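29 Oct 2018

Glue trials for the drawer fronts, second batch. Filipa Carvalho mixed, I clamped. Hide glue from the Sumton tub, 162 g dry to 290 g water, soaked overnight and brought up slowly in the pot. Shop was cold in the morning, so the first two joints got a heat lamp on the wood before glue went on.

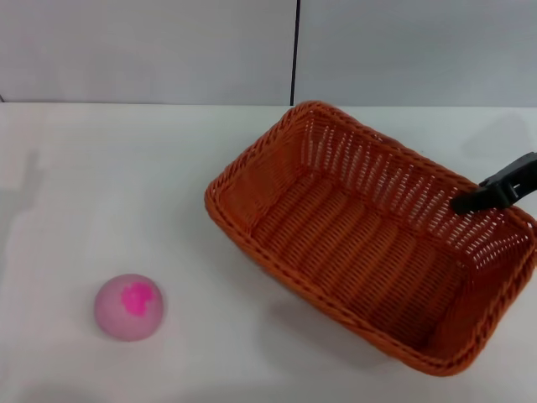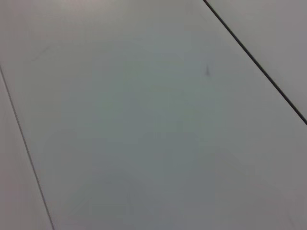

## Joints

- 8 test pieces, all beech, edge to edge. Four with the Sumton glue, four with the Graltitz liquid.
- Sumton: tacks up fast. Piece 3 gelled before I had the second clamp on. Marked it with an X, don't count it.
- Graltitz: plenty of open time, but it slides under pressure. Piece 6 crept by the width of a pencil line and I had to start over.
- Clamps stayed on 90 minutes for every piece. Squeeze-out scraped, not washed.

## Breaking

Not before tomorrow afternoon. Same jig as in May, with the 100 mm overhang. Load goes on in small steps and Raquel Caldeira reads the gauge, since my numbers in May were all over the place. Write down where it breaks (wood or glue line) as well as the load.

## Other

- Pot thermostat reads high. Checked against the glass thermometer, set the dial one notch lower and left a note on the lid.
- Yuan order: brushes came, the small scraper blades did not. Filipa will call.
- Trorkden want the drawer fronts in oil instead of wax. Need to see if squeeze-out shows under oil. Use the offcut from piece 6.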